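Software Engineer, Manipulation Planning and Control

Prisard – Flustadport office, full time

We write the software that lets two robot arms work on small, fiddly things together. Locks and keys, jar lids, battery doors, zippers. If you like the point where a tidy plan meets a real piece of metal, we would love to hear from you!

The team is small. Suleiman Balogun runs perception, Modupe Yusuf owns the motion planner, and Onyekachi Haruna keeps our logging and replay tools alive. You would sit between the three of them and own the layer that decides what each arm does next, including what to do when a grasp slips or a part ends up at an angle the planner didn't expect.

What you'll work on

Our two-arm planner, Bollirora, is mostly C++ with a Python front end. It plans well in open space and gets timid near contact, and fixing that is your first big job. Right now the control loop runs at 500 Hz and the planner hands it new targets far less often, so there is a lot of room for good ideas in between. You'll also help us make better use of the wrist cameras for thin, shiny parts, which still give our pose estimates a hard time.

We have 2206 recorded runs you can replay from your desk, and time on the real arms every day. You will break things. We keep spare fingertips in a drawer.

What we're looking for

Solid C++ and comfortable Python
Some hands-on time with a real arm, in a job, a lab or your garage
A working grasp of kinematics and force control
Patience with calibration
Clear writing – we review designs on paper before we code

A degree is fine and so is no degree. Experience with learned policies is a plus, and so is having maintained a tool that other people relied on.

How to apply

Send a resume and one page about a bug you chased on real hardware to Osaze Amadi by 2024-12-20. First calls last 30 minutes, followed by a paid 90-minute working session with the team. We'd like you to start in April, and we can help with the move to Flustadport.

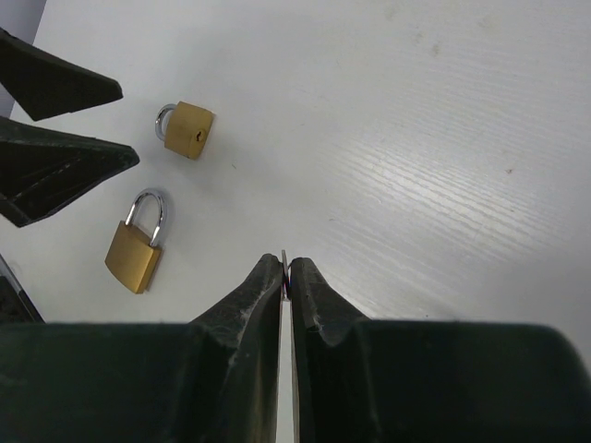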